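Member News: Fraser Moncrieff takes over the portrait evenings

Fraser Moncrieff has agreed to lead the portrait evenings from this month. Members who came to the spring show will remember his series on the ferry crews, which hung in the back room. He has been a working photographer for most of his adult life and a member here for four years.

Fraser grew up in Clerkcombe, where his parents ran a hardware store. His first camera was one that a customer left as payment on a bill. He shot the high school football team for the town paper at five dollars a picture and kept at it through two years of community college, where he was supposed to be studying bookkeeping. He left before the final term to assist a wedding photographer in Fledincombe and stayed with her for six seasons.

Weddings taught him to work fast and to talk to strangers. He says the second part took longer. "I was the kid who stood at the side of the gym," he told us. "With a camera you have to go up to the bride's uncle and tell him to put his drink down."

After Fledincombe he went out on his own. The early jobs were whatever came in: real estate, school pictures, a seed catalog, menus for two restaurants. He still takes catalog work in the winter months and does not look down on it. A good part of his rent has been paid by kitchenware.
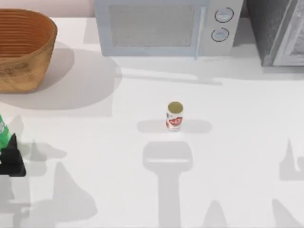 Countertop with basket and microwave.

The portraits began as a side project. In March of his second year on his own he was waiting for a delayed ferry and asked one of the deckhands if he could take her picture. She said yes, and then sent him to the engineer, who sent him to the captain. He came back the next week, and the week after that. By the time he stopped he had 1,237 negatives, which he edited down to 70 prints. The full set has been shown twice. The version we hung in the spring was shorter, because the back room only has two usable walls.

All of the ferry pictures were made on film with one lens and no flash. Fraser is not strict about this and shoots digital for nearly all of his paid work. He used film on the boats because the camera was small and he did not mind getting salt on it. He develops at home in the bathroom and scans on an old flatbed that he has repaired more than once.

His current project is with Hae-won Geum, who joined last year and whose still life pictures some of you saw at the summer critique. The two of them are working on a book of paired pictures called Getano. Each pair has one portrait by Fraser and one object or corner of a room by Hae-won, taken in the sitter's home on the same afternoon. They do not look at each other's pictures until the end of the month. Hae-won does the sequencing and Fraser writes the captions, and they have had one serious argument, over whether there should be captions.

The book will be printed by Mok, the small press above the frame shop, in an edition of 231. Orders are not open yet. Hae-won has promised to bring a dummy copy to a meeting when there is one to bring.

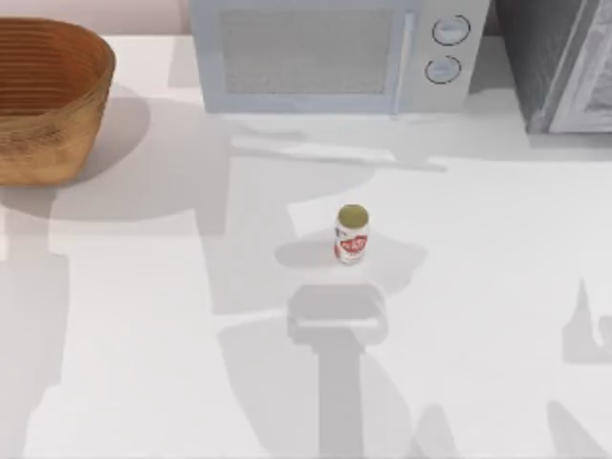 Issue 70 | October 2025

The portrait evenings will keep the same room and the same start time. Fraser plans to change the format a little. Until now we have had one sitter and a line of people taking turns. He would like members to work in pairs, each photographing the other for twenty minutes with a single light, and then swap partners after the break. Prints from one session will be pinned up at the start of the next. Anyone who would prefer not to be photographed can still come and help with the lights.

You do not need special equipment. A camera or a phone is fine. The club has two softboxes, one of which now has its stand back, and a roll of gray paper. If you own a reflector, please bring it and put your name on it. The last one that was left behind has been in the cupboard since before the new carpet.

Fraser asks that people come with one picture they like by somebody else, printed or torn out of a magazine. He will use these for the opening talk. He also asks that nobody bring a tripod to the first evening.

The evenings are free to members. Guests pay at the door and may come twice before joining. There is room for twelve people each time, so add your name to the sheet by the coffee machine or reply to this newsletter. If you sign up and then can't come, please cross yourself off.

Hae-won will cover the evenings when Fraser is away on a job. She will also run a still life table at the winter open house, and is looking for the loan of some plain bowls and a dark tablecloth without a pattern.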